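Verkgate Water Efficiency Scheme – progress report to the Trultard Fund
15 Jul 2020

1. Position

Work on the Brivia estate is on programme. Leak surveys are complete in all 188 flats and the replacement of inlet valves has begun in blocks A and B. Block C follows once the riser valves there have been freed.

2. Metering

Bulk meters are logging at both risers. Night flow in block A remains above the target set in the grant agreement. The survey points to cistern overflow as the main cause – dripping taps account for little of it. Block B is within target except on the top floor, where pressure is high and a reducing valve is needed.
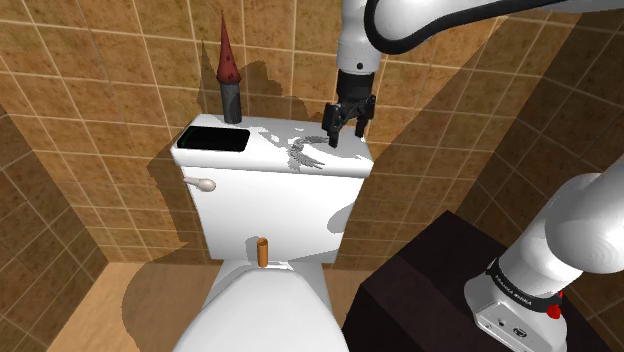
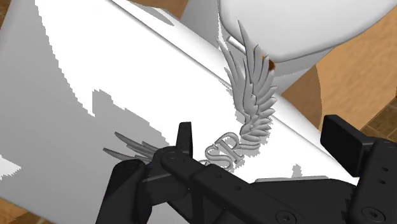 3. Spend

The fittings order with Yoo came to £4000, as budgeted. A further £500 has been moved from printing to plumbing labour, within the limit the agreement allows. No claim is made on contingency in this period.

4. Risks

Access is the chief risk. Tenants who miss a second appointment are written to again, and the visit is moved to the end of the block. The pressure reducing valve has a long delivery time – the order should be placed before the end of July.

5. Next period

Finish block B, start block C and recalibrate the block A logger. Meter readings for both risers will be sent with the next claim.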